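## 4. Setting Up a Learner Record and Term Plan

This section covers the creation of a learner record, the entry of a term plan and the connection of a reading list in Sustavine Home Study. Complete Section 3 (Household Account) first. A parent or guardian login is required for every procedure below. Learner logins can view a plan but cannot edit it.

### 4.1 Before you begin

Have the following at hand:

- the learner's legal name and date of birth, as shown on the registration with your province or school board
- the start and end dates of each term
- the titles and page counts of any books you intend to schedule
- the Maritz catalogue code, if you purchased a packaged curriculum

Families outside Canada may leave the registration number blank. The compliance report (Section 9) will then be unavailable for that learner.

### 4.2 Creating the learner record

1. Sign in and open **Household > Learners**.
2. Select **Add learner**.
3. Enter the legal name. The preferred name is optional and, if entered, replaces the legal name on all daily sheets.
4. Enter the date of birth in the order year, month, day.
5. Choose a **Level**. Levels are independent of school grade and can be set separately for each subject in step 6.
6. Open **Subject levels** and adjust as required. A subject left on *Inherit* follows the level chosen in step 5.
7. Select **Save**.

The new learner appears in the left-hand column with a grey status marker. The marker changes to green when a term plan has been attached.

> **Note:** Two learners in one household may share a term plan. They may not share a learner record. Narrations, copywork and marks are stored against the record and cannot be separated afterward.

### 4.3 Entering a term plan

A term plan consists of blocks. Each block has a subject, a duration and a weekly frequency. The program distributes blocks over the days marked as school days in the household calendar.

1. Open the learner record and select **Plan > New term**.
2. Enter the start and end dates.
3. Select **Add block** and choose a subject.
4. Set the duration in minutes. The maximum for a single block is 60. Longer work must be entered as two blocks.
5. Set the frequency. The default is 4 days per week.
6. Repeat steps 3 to 5 for each subject.
7. Select **Check plan**.

The weekly limit is 900 minutes per learner. If the total exceeds this figure, the check fails and the overrun is shown in red beside the last block entered. Shorten or remove blocks until the check passes. The limit applies to scheduled time only; free reading and outdoor time may be logged without restriction.

> **Caution:** Changing the start date of a term after work has been logged moves every unfinished block. Finished blocks keep their original dates. Export the plan (Section 4.6) before making this change.

Blocks are placed in the order in which they were entered. To place a demanding subject early in the day, drag its block to the top of the list and run **Check plan** again. Handicrafts, nature study and picture study are treated as light subjects and are placed last unless moved by hand.

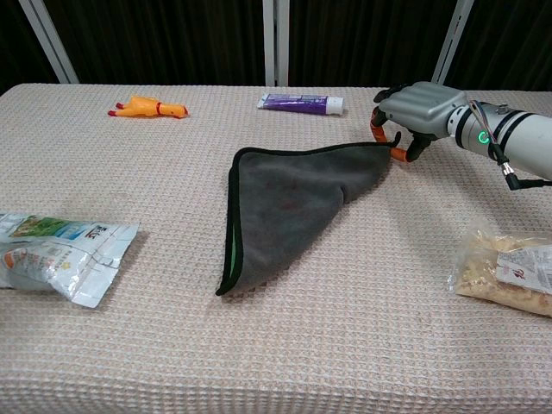
A block moved by hand is marked with a pin and is ignored by later automatic placement. To release it, open the block and clear **Hold position**. Pinned blocks that fall on a statutory holiday are not rescheduled. They remain on the calendar as missed until they are moved or deleted.

### 4.4 Connecting a reading list

1. Open **Plan > Reading**.
2. Select **Import list** to load a packaged list by catalogue code, or **New list** to enter titles one at a time.
3. For each title, enter the page count of the edition you own. Imported page counts refer to the publisher's current printing.
4. Assign each title to a block.
5. Select **Divide evenly** or **Divide by chapter**.

*Divide by chapter* requires a chapter table. Packaged lists include one. For other titles, select **Chapters** and enter the first page of each chapter. A list may hold up to 200 titles.

> **Note:** Poetry and plays should be divided by chapter, with each poem or scene entered as a chapter. Even division will split them mid-page.

### 4.5 Narration and copywork settings

Written narration is off by default at Levels 1 and 2. To turn it on, open **Subject levels**, select the subject and set **Narration** to *Written* or *Either*. Oral narrations are logged by ticking the box on the daily sheet. No recording is made.

Copywork passages are drawn from the assigned reading. To supply your own, select **Passages > Custom** and paste the text. Line breaks are kept; italics are not.

### 4.6 Exporting and printing

1. Open **Plan > Export**.
2. Choose *Weekly sheets*, *Full term* or *Backup file*.
3. Choose Letter or A4.
4. Select **Export**.

Weekly sheets print in black only. The backup file can be restored to the same household account, and to no other.

### 4.7 Revision record

| Item | Entry |
|---|---|
| Section revised | Sat 23 March |
| Text | Kanako Sasaki |
| Technical check | Teodor Lunde |
| Change | Chapter table procedure added to 4.4; pinned block behaviour clarified in 4.3 |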